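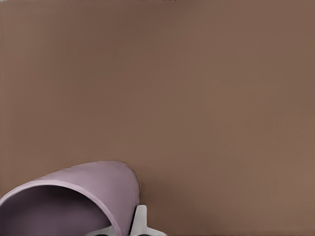
Wrist view in the simulator, cup on its side at the gripper.

Uradach 3 review: grasp planning and policy evaluation in one package

Uradach is a manipulation toolkit that bundles a grasp planner, a policy runner and a simulator bridge under a single configuration file. I used it through February for one narrow job, picking up tipped cups, because that is where our previous stack (Giteo plus a pile of local scripts) was weakest.

Installation took an afternoon. The bridge wants its own Python environment and fails with an unhelpful import error if it finds another one first. Martim Mendes had already written the fix into our lab wiki, and the vendor documentation should have it too.

The planner takes a wrist image and a depth buffer, segments the object and returns ranked grasps. On upright cups I have no complaints. On tipped cups the ranking depends heavily on which way the mouth points. With the opening toward the camera, the segmenter tends to split rim and interior into two objects, and the planner then proposes a pinch on the rim. Setting merge_concave to true fixes most of this. It is off by default.

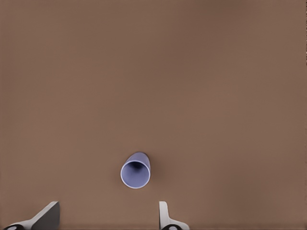

Approach direction is handled separately, in a block called pregrasp. The default offset is measured from the palm frame, while the Giteo importer writes it from the fingertip frame. Nothing warns about the mismatch. The symptom is a gripper that stops short and closes on air, and I lost most of a morning to it. Check this first if you are migrating.

The policy runner is the best part. It ran 16 environments in parallel on our workstation without dropping observations, and a batch of 3,000 episodes finished overnight. Logs are written per episode, with camera frames, joint states and planner scores on one clock. Replay is frame-accurate and can be scrubbed in either direction – a small thing, but I used it daily.

Rendering is plain. Flat table colors and soft shading make segmentation easier than it will be on hardware, and the randomization module only covers lighting and camera pose. Surface texture needs the Nogueira plugin, which is licensed separately. I would not trust a success rate from the stock renderer without it.

Control latency is configurable, capped at 100 ms. Our arm at the Brestcombe site is sometimes slower than that, so we patched the limit.

Recommended for evaluation and logging. For planning, read the config reference before running anything, and keep your old segmenter installed until the defaults change.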